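Ticket 3228 — Right arm closes behind the fruit on basket picks
Status: Open, workaround in place
Project: Jundholm countertop sim
Opened: 21 April 2025

Hi all, me again! The right arm has started grabbing at thin air on the basket task, and I've spent most of today poking at it. I ran 400 episodes overnight on the Kolico build and 25 of them died the same way: gripper goes over the basket, gets behind the fruit, closes on nothing, and the script cheerfully moves on to the place step.

What I tried, in order:

Restarted the sim and cleared the cached grasps. No change.

Swapped the fruit model for the plain sphere we used in December. Same miss, so I don't think it's the mesh.

Turned off the left arm completely, in case the two planners were fighting over the space. Same miss (and I had really high hopes for that one).

Rolled the basket asset back one version. Now we're getting somewhere — the misses went away! I diffed the two files and the new one has its origin on the back rim, where the old one had it in the middle of the floor. The grasp offset is still measured from the origin, so everything gets pushed toward the back.

Episode 545 is a good one to replay if you want to see for yourself. I paused it before the fingers close.

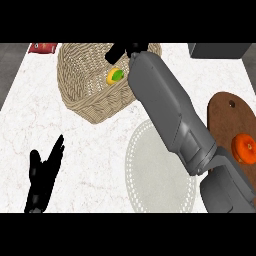 Zornley Manipulation Team, Simulation Support

The gripper is over the back of the basket with the fruit sitting in front of it, and from there it only has to close to give us another empty grab. The orange on the cutting board picks fine, by the way, so please don't touch the board offsets.

For now I've pinned the old basket in my branch and added a check that stops the episode if the fingers close all the way. I'd love that check in the main script too — I'm a bit worried about this going out to the real arms at Raptis with a bad offset and a gripper heading for the rim.

Still to do: move the origin back in the new asset and rerun the full batch. Leaving this open until I have those numbers.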